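Unit 3: Measuring volume

A flask gives only a rough volume. Its marks are a guide for filling, so never record them as a result.

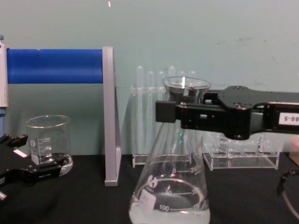

Britta Kleinschmidt asked last Tuesday whether a beaker is any better. It is not.

For 25 ml use a bulb pipette. Read the bottom of the curve at eye level.
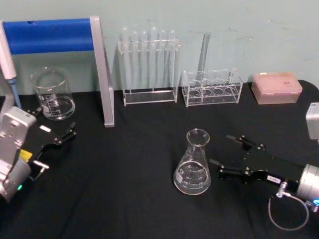
One reader of the July notes wrote that three readings seemed too many. Take all three and give the mean.

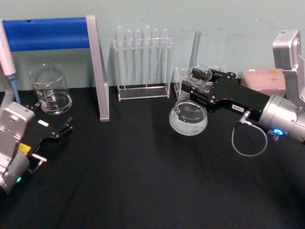 Fig. 3. Beaker with printed graduation marks, back left.

Exercises 8 and 14 are due next week.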